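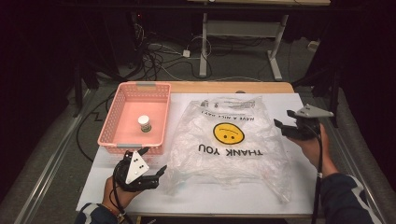
About us

Hornton is a software company. We write the programs that sit between a person showing a robot arm how to do a job and the arm doing that job by itself. There are eight of us. We don't build arms, and we don't sell them.

What we make

Our main product is called Gekora. It takes in recordings made with hand-held grippers, lines up the video with the position of each hand, and turns the result into something a planner can use. Most of the work in Gekora is dull and has to be right. Clocks drift. A marker plate gets turned away from the lens and the position of the hand has to be filled in from what came before and after. Two cameras disagree by a few millimetres and one of them has to give way. Gekora deals with these cases in the same order every time and writes down what it did, so that an engineer can open the log later and see which numbers were measured and which were worked out.

The second product is Ruritz, a planner for two arms sharing one table. It decides which arm reaches first, keeps the elbows apart, and stops both if either one loses track of where it is. Ruritz can run with Gekora or without it. It has a plain text settings file and a viewer that plays a plan back at any speed you like before anything moves.

How we work

We collect our own test recordings as well as using our customers'. The tasks are ordinary ones: putting small things in a basket, picking them out again, handling bags and other soft packaging. Each recording is checked by a person before it goes into the test set.

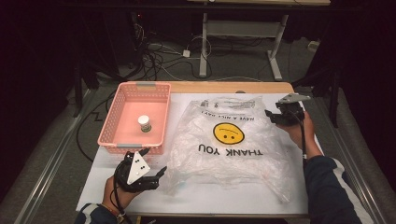

Thin clear plastic is still the hardest material we deal with. It shines, it folds over itself, and depth readings on it are poor. For a long time our perception code treated a flat carrier bag as part of the table. The current version looks for creases and printed marks and builds up an outline from those, and it gives a confidence figure for each stretch of edge. Where the figure is low, the planner is told to go for another part of the bag. We publish the cases it gets wrong along with each release.

A release goes out when it passes the full test set, which now holds 2000 recordings. Of these, 700 are kept apart and never used for tuning. If a change improves the first group and makes the second group worse, it doesn't go in.

Who we work with

Our customers are mostly small packing firms, university groups and people who fit out warehouses. Sandhu was the first to run Gekora every day, on a line that sorts mixed household goods, and a good deal of the error handling was written in answer to their bug reports. Hard round objects were a sore point early on, as the gripper would close a moment too soon and push them away. We rewrote the part that estimates when both fingers are in contact, using the wrist view alone.

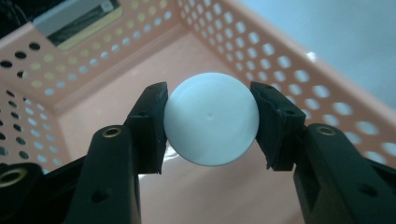

Sandhu told us the change in contact timing made more difference to them than any of the planning features, and that they would still like the log files to be smaller. They also asked for a way to replay a single grasp without loading the whole session. Single-grasp replay came in with version 7. Smaller logs are being worked on.

Support

Support is answered by the same people who write the code. Send us the log, the settings file and the version number. Please don't trim the log, even if the fault seems to be near the end. We reply in the order that reports arrive, except where an arm has moved when it should not have, and those go to the front.

Working here

We take on one or two people a year, usually in May. You will need to be comfortable with C++ and with reading other people's code. Everyone, whatever their job, spends part of their first month recording tasks by hand and checking the results.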